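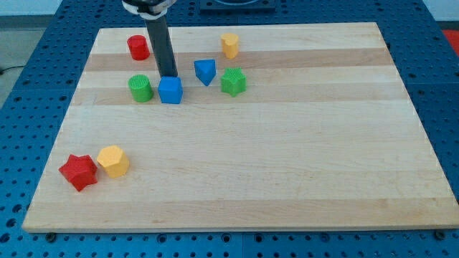
1/ Gripper or no gripper? A thread, since I've spent way too much of June 2021 on this question and my friends have stopped letting me bring it up at dinner.

2/ Background for anybody new: I've been trying out tools for pushing blocks around on a board. The three contenders are the Trasteo two-finger gripper, the Cladura suction cup, and a plain straight rod. Yes, a rod. Stay with me.

3/ The board is pale striped wood on a blue perforated table. Eight plastic blocks, two each of red, yellow, green and blue. The commands are stuff like "move the blue cube over to the green star" and the arm has to shove it there without plowing through everybody else.

4/ I went in assuming the Trasteo would win. It's a lovely piece of hardware! But with the blocks bunched up there's no room for the fingers to open, so it nudges the neighbors before it even gets hold of anything. Drove me nuts.

5/ The Cladura does great on smooth tops. The cube? Perfect, picks it up all day long. The green cylinder and the stars have a texture on them though, and the cup kept losing its seal. I tried a softer cup and it was a little better, still not something I'd leave running over lunch.

6/ So, the rod. It can't pick up a thing. What it can do is get into small gaps, and the control side is so simple – x, y, done. My whole action space fits on a sticky note and I love it.

7/ Pushing has its own headaches, obviously. Catch the cube off center and it spins. The cylinders like to slide off to one side. The heart is my favorite shape and also the worst one, depending on whether you're pushing on a lobe or the point (I've said some rude things to that heart).

8/ Camera stuff, because somebody always asks: I'm looking down at the board from the front at an angle. Straight overhead would make the geometry easier, but from up there the arm kept hiding the block I cared about. The angled view makes the far side of the board look narrower, so please calibrate before you blame your policy. Ask me how I know.

9/ Controller: started on the Casunstead box, moved to the Ó Dubhghaill one. The first had a tiny lag on every move, and you really feel it when you're driving by hand. The second is ugly and its manual is terrible and I'm keeping it.

10/ Where I've landed for now: rod for anything crowded, suction for smooth stuff with space around it, and the two-finger gripper back in its case until I have a stacking job for it.

11/ Next up is a thinner rod with a rubber tip, to see if the spinning calms down. Hoping to have that going by August. If you've tried rubber on plastic blocks, tell me what you used – replies are open!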